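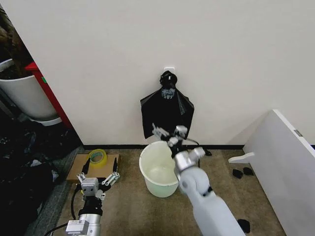

Black garbage bag, small white hook, plain wall.

Okay, big news from the tutoring world and I've been sitting on it for a week: Kurum is opening a second learning center, in Skeltodville! I've tutored math at the first one long enough to have worn a groove in my chair, so I have thoughts. Thread.

The new director is Paweena Petchrat. If you've had a kid at Kurum in the last few years you know her, even if you only know her as the person who remembers which grade your kid is in and what they got stuck on. She started as a part-time reading tutor and she still takes a reading group when someone is out. I could not be happier about this.

Doors open January 1, 2026 for a look around and sign-ups. Yes, New Year's Day. Paweena picked it and she's bringing soup. Regular sessions start once the schools are back.

What's being offered at first: reading, writing, math through algebra 2, and test prep for juniors. No science yet. I asked. I'll keep asking.

Groups are capped at four students to one tutor. We tried bigger groups at the first center and I did not like it one bit – the quiet kids learned how to look busy, and I didn't catch it fast enough. With four you can see everybody's paper.
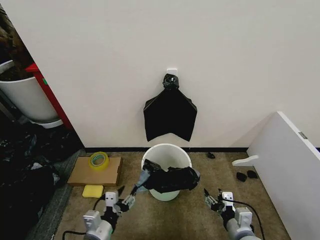
Bucket by the wall, black bag over the rim.

Money stuff, because people always ask me and then apologize for asking (please don't!). The Van der Linden fund is covering 200 hours of tutoring for families who can't pay full price. The form is one page. You don't need to write an essay about your life. A school counselor or a teacher can also fill it out for you.

Scheduling moves to Gonaro for the new place. I was a grump about this. I like my paper grid with the eraser marks. But parents can swap a session from their phone now, and I get a note about what the student did last time before they sit down, and okay, fine, I love it.

Mudassar Virk is running the math side, and I get to be on his team two afternoons a week! He taught middle school for years and he has this way of starting every session with a problem the student can already do. Feels slow for the first minute. Then you watch the shoulders come down and the pencil start moving.

He's also firm about something I used to skip, which is having kids explain their work out loud to another kid. Last spring I had a seventh grader who could divide fractions all day and had no clue why she was flipping anything. She tried teaching it to the boy next to her, got mad halfway through, drew a bunch of pizzas, and came back the next week with a better explanation than mine. I still use her pizzas.

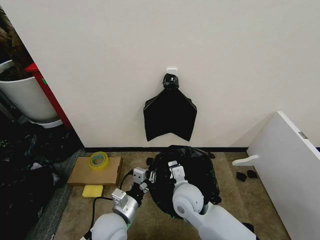 Test prep people, this one's for you. Please don't sign up for everything at once. Do a practice test first, bring the results, and Mudassar or I will sit down with you and look at which questions you missed. Half the time it's one topic wearing a bunch of different hats. Those are my favorite students to work with because the score can move so fast once you find the hat rack.

Reading side: Paweena is doing a ten-week group for fourth and fifth graders where they read one short novel together and argue about it. I'm told the arguing is the curriculum. Younger readers get shorter sessions and a lot more getting up and walking around.

Someone asked about summer. There will be a June session, I just don't have dates. My guess is mornings. When it's on the calendar I'll add it to this thread.

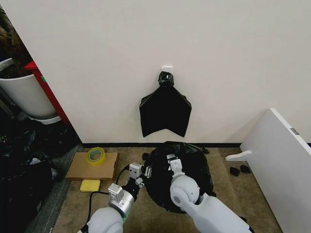
Geometry gets its own hour at Skeltodville, and I'm so excited about it, because it's the one subject where kids can stop staring at the textbook and look around. You don't need fancy shapes for it either. A black trash bag hanging flat on a wall has two pointed corners at the bottom and a V-shaped notch between them, and I can get a good while out of that: which angles open inward, does it have a line of symmetry, how would you find the area without measuring the whole thing? Kids who freeze at "quadrilateral" will fight you over a bag.

We're also hiring! Two math tutors and one writing tutor, afternoons from 4 to 7. College students welcome, retired teachers very welcome. You'll shadow somebody before you get your own group, and planning time is paid.

If you're coming on opening day, bring your kid, bring their most annoying homework, and find me at the math table. I'll be the one in the green cardigan eating Paweena's soup.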